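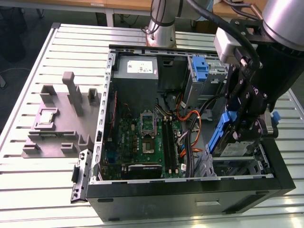
From: Mirta Bustos
To: gripper-users list
Subject: Re: [gripper-users] Endus fingers vs. the Duncombe for PC teardown

Gwenllian Wogan wrote:

> We've now run the Endus two-finger on old desktop towers for most of
> April and I'm ready to recommend it over the Duncombe. It handled
> drives, memory and expansion cards with one set of fingers and no
> tool change. 949 picks logged, very few drops. At 3,000 for the
> Endus against 2,000 for the Duncombe I think it pays for itself.
> Anyone see a reason not to order 2 more?

Yes, I see a few.

What counts as a pick in your log? If closing on the part and lifting it an inch is a pick, then 949 tells me the fingers close. I'd want to see the drive all the way out of the cage and set down somewhere on purpose. Drives are the easy part anyway. Big flat sides, a carrier handle to grab, and you can be a little off and still get it.

Memory is where I'd look. On our towers the clips have to be open first, and then there isn't much to hold. Did the Endus open the clips, or did a person do it before the run started? Same question for the CPU lever. Your message doesn't say, and it changes the whole comparison.

Second, the cables. We lost far more runs to the power supply bundle than to bad grips. The Endus linkages swing outward when they open, and in a narrow case that means they push on whatever is next to the part. The Duncombe is slower and ugly but its jaws stay inside their own width. Did you tie the cables back? We did for the Sotton trial and our numbers looked great until we stopped.

Third, was it the same arm and same controller for both grippers? Paredes sent us a firmware update halfway through our test and the force readings before and after didn't match. I threw out the first half.

I'm not saying the Endus is bad. I'd hold off on the order until you've done both on the same case, cables loose, clips closed, and posted the failures along with the picks. Raw logs are fine, I'll read them.

Mirta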